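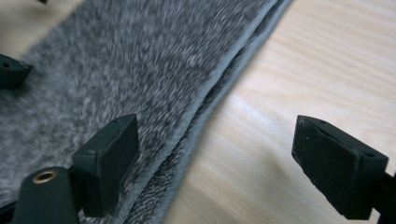 Heat treatment comes back to Cerkmont

Saturday, September 23, 2023

Dear customers and colleagues,

From the first week of next month we will again do the heat treatment of small steel parts in our own works at Cerkmont. For the last four years this work was sent to Sirimport, and we were content with the quality. The difficulty was the transport. A box of shafts left on Monday, waited for a place in the furnace, and very often it was on our shelf again only after nine or ten working days. For customers who order small series this was too long, and several of you have told us so.

The new furnace was delivered in August and stands in the hall behind the turning section, where the old paint store used to be. It is a chamber furnace with protective gas, and one load can be up to 700 kilograms. Beside it we have an oil bath for quenching and a smaller furnace for tempering. The floor had to be made stronger before the installation, and this took longer than we planned -- please accept our apologies if your order was moved in that time.

What we can treat

We accept parts in the usual carbon and alloy steels for hardening and tempering, and also for stress relieving after rough machining. The longest part we can put in the chamber is 1,535 mm. Longer parts will still go to Sirimport, under the same conditions as before, and you do not have to arrange anything yourself. Nitriding we do not offer, and at present we have no plan for it.

Until now we have made 6 trial loads, most of them with gear blanks for Georgiou. The hardness was measured on parts from the top, middle and bottom of each basket. In the first load the lower parts were a little too soft, so we changed the way the parts are placed and left more room between the layers. The later loads were inside the tolerance of the drawing.

How to order

Please write the required hardness and the depth, if there is one, on the drawing and also on the order. It happens quite often that the two are different, and then we must stop and ask. If you need a hardness report with every delivery, tell us this at the moment of ordering, as it is difficult to make one afterwards.

Prices for running contracts stay the same until the end of the year. For new orders there is a minimum charge per load, but small lots of the same steel can be put together -- ask our sales office which days are planned for your material.

Parts which are ground by Kollar after hardening will go to them directly from Cerkmont, with the usual delivery note.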